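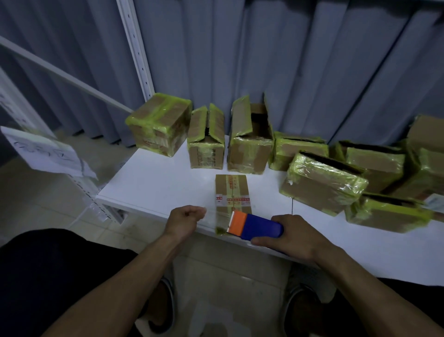 What is packing tape made of? Most of it is a thin plastic film, usually polypropylene, with a layer of glue on one side and a slippery coating on the other so the roll doesn't become a permanent roll.

Search articles Go Advanced search

Packing tape is a sticky strip sold in rolls and used to close boxes. It is also used to mend rakes, hang posters, remove cat hair and hold car mirrors on, though makers prefer to discuss the boxes.

Types

The glue is what people argue over. Acrylic glue is slow to grab, stays clear for years and puts up with sunlight. Hot melt glue grabs at once and holds hard, but dislikes a hot attic. Natural rubber glue sticks to nearly everything, including the dusty recycled cardboard that defeats the other two, and is priced by people who know this.

Paper tape comes in two kinds. One is sticky from the start. The other has a dry starch glue that must be wetted, and it soaks into the cardboard so well that the box usually tears before the tape lets go. Some versions have glass threads running through them, for shippers who have been let down before.

Printed tape carries a company name, a warning or a pattern. A common use is to show tampering, since a plain strip laid over a printed one is easy to spot. The word "fragile" is also popular. Its effect on handlers has been debated at length.

Noise

Plastic tape is loud when pulled because the glue lets go in tiny jerks, and the stiff film passes the sound along like a drumhead. Low-noise tape has a coating that lets the film peel away more smoothly. It costs more, and is bought mainly by warehouses where somebody important has an office near the packing line.

The Cirkinent trial

The mail-order seed firm Cirkinent ran one of the odder tests of the subject in October 2019. Its packing manager, Rafail Triantafyllou, had 1518 boxes closed with tape from two suppliers, Grukar and Rallis, and sent them back and forth between the firm's depots until they gave up. Of these, 458 came open. Both suppliers announced that they were pleased with the results – they had been given the same report.

Triantafyllou put most of the failures down to short ends. He advised a tail of 2 inches down each side of the box, pressed flat by hand, and this was adopted as a house rule. The firm's Fenano depot had been doing it for years and said so in writing.

Storage

Rolls keep best lying flat in a cool, dry room. A roll left in a van through July may ooze at the edges and pick up grit, after which it splits into narrow ribbons when unrolled. Cold is no kinder. Most acrylic tapes grip poorly near freezing, and the usual cure is to warm the roll indoors overnight.

Finding the end

The loose end of clear tape is hard to see by design. Folding over a small tab after each use solves the problem completely and is almost never done. The Cirkinent packing guide, which runs to 80 pages, gives the matter one line.

See also: Corrugated cardboard, Masking tape, Twine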